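Stop Making People Choose Between Their Vote and Their Rent

I missed my first chance to vote in a local election over a piece of mail. It was a yellow card, the kind that looks like a coupon, and it said the polling place for my part of Nisdale had moved. I think I put it under a takeout menu. On the day, I walked to the school where I'd always seen the signs, found the doors locked, and by the time I worked out where I was supposed to be I had to get to work. I was on a closing shift. So that was that.

I'm telling you this because the county is taking comments on its new polling place plan, and I've read the whole thing (it's long, bring coffee), and I keep seeing my younger self in it. The plan would fold nine neighborhood polling places into three big "voting centers." The argument for it goes like this: fewer sites cost less, they're easier to staff, and you can put better equipment in each one. Anybody in the county could vote at any of the three. No more yellow cards! No more wrong door!

And look, I want to be fair to that last part, because I'd have loved it at twenty-two. Being able to walk into any site and get the right ballot is a great idea. I'd keep it. My trouble is with everything that comes bundled with it.

Start with where the three sites are. One is the fairgrounds. One is the big community college parking lot, or the building next to it. The third is the county annex out past the highway. If you have a car and a free afternoon, all three are lovely. If you live in Corner, which is the part of town I live in now, you're looking at two buses to the nearest one, and the second bus comes once an hour in the middle of the day. I rode it in December to see what it was like. I got there fine, I had a podcast, I wasn't in a hurry. Coming home I just missed the bus and stood at a stop with no bench in a wind that went straight through my coat. The whole trip ate most of my morning. Add a line to that, and a kid who needs picking up, and a boss who's already annoyed.

People always tell me at this point that you can vote by mail. Sure you can. I do it myself now, at my kitchen table, with the voter guide open and a sandwich. But I've got a steady address and a mailbox that locks. Plenty of people in my building move every year, sometimes more than once, and their ballots chase them around town like lost cats. Others have had a signature rejected and don't trust it anymore. Others just like to go in and do it in person, the way their mothers did, and get the sticker, and I don't think we should be in the business of telling them that's silly.
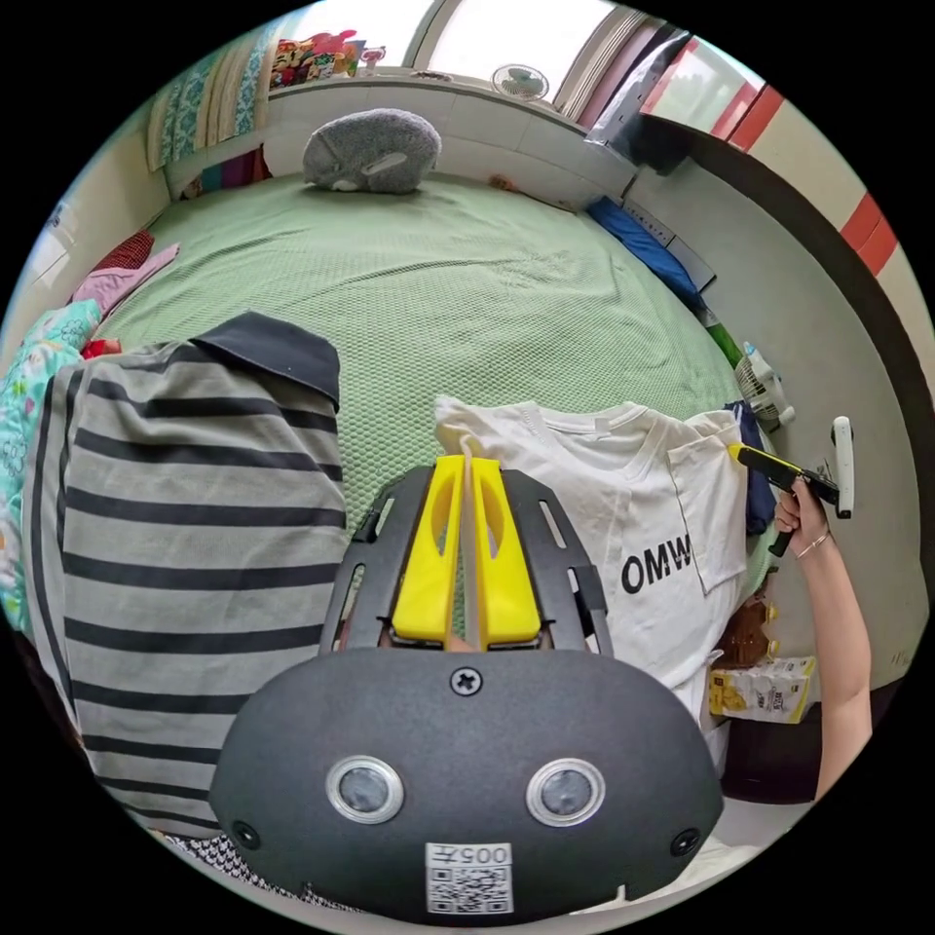 By a Corner resident
Opinion | 1 Feb 2021

Then there's the money, which is where the plan gets a little slippery. The summary on the first page says consolidation will save the county money. Fine. Then you go looking for how much, and it's buried in a table near the end, and the savings on site rental come to $1,250 per election. That's it! I read the row over and over thinking I'd lost a zero. I've seen the county spend more than that on banners. There are other savings listed under staffing, but they come with a footnote saying they depend on turnout, and I'd like someone to explain that one to me slowly. If the plan saves more when fewer people show up, maybe that's a number we shouldn't be chasing.

The other big cost in there is the electronic check-in system. The plan names a vendor, Movarix, and spends pages on tablets and printers and how they all talk to each other. I'm not against tablets. I'd be thrilled never again to watch somebody flip through a paper binder looking for a last name while the line backs up to the door. But there's nothing in the plan that ties the tablets to the closures. You could put them in nine places. It would take more of them, yes, and it would cost more up front, and I'd like to see that figure next to the other one so we could have a real argument about it. Right now we've got one option priced out in detail and the other one not priced at all, and that's a funny way to ask the public for comments.

I should say something for the poll workers, too, since they keep getting used as a reason. The plan says it's hard to find enough of them. I believe it. I did it once, after my yellow card disaster, partly out of guilt. It was a very long day in a church basement and the pay was not great, and I'd never have heard about it at all if there hadn't been a flyer taped up at the laundromat. You want more poll workers? Pay them more. Let them work half a day. Right now you have to be there before sunrise and stay until the last bag is sealed, and that rules out pretty much anybody with a small child or a second job. Split the shift in two and I bet you'd get my whole hallway. I'd come back myself.

What I liked about that basement, by the way, was how many people knew each other. A man came in with his dog, tied it up outside, voted, and then spent a good while talking to the woman at the next booth about a fence. Kids came in with their parents and wanted to know what the machine did. It was on the way to things. People stopped in between the store and home, with their bags. I know that's not a line in a budget, and I know you can't run an election on warm feelings. But "on the way to things" is worth a lot when you're asking busy people to do something extra, and a fairground isn't on the way to anything unless you're a goat.

There's a neighborhood group here called Mfaume that's been asking for a compromise: keep the neighborhood sites open on the day itself, and use the three centers for early voting, when people can pick their time. I've been to a couple of their meetings online and I think they've got it right. Early voters are already planning ahead. They can plan a bus trip. The ones who show up on the day are squeezing it in, and a place they can walk to is what makes the squeezing possible. And let all of the sites give out any ballot, so that a twenty-two-year-old who's standing at the wrong door isn't at the wrong door anymore.

Would it cost more than the county's plan? Probably, and I'd pay my share of it without grumbling much. We pay for snowplows on streets with four houses on them. We pay for a library branch that's open on evenings when I'm the only one in there besides the guy asleep by the magazines, and I'd fight anyone who tried to shut it. Some things you keep close by because that's how they get used.

If the county really does want to close sites, I think it owes us some homework first. Show how long the trip takes by bus from every neighborhood, at seven in the morning and at six at night. Show how many people vote at each site now, on the day, and how many of those walked. Run a shuttle and tell us what it costs. Put the meeting about it somewhere that people without cars can get to, or at least keep the online link working all the way through, because the last one dropped out right as the public comments started and I sat there looking at a frozen screen with my two minutes all typed out.

I've sent mine in by email since then. It's shorter than this, you'll be glad to hear. The comment form is on the county website under "Notices," which took me a while to find, and it asks for your address but not your party. You don't have to be an expert and you don't have to have read all the tables. Tell them which bus you take and how long you'd have to wait for it.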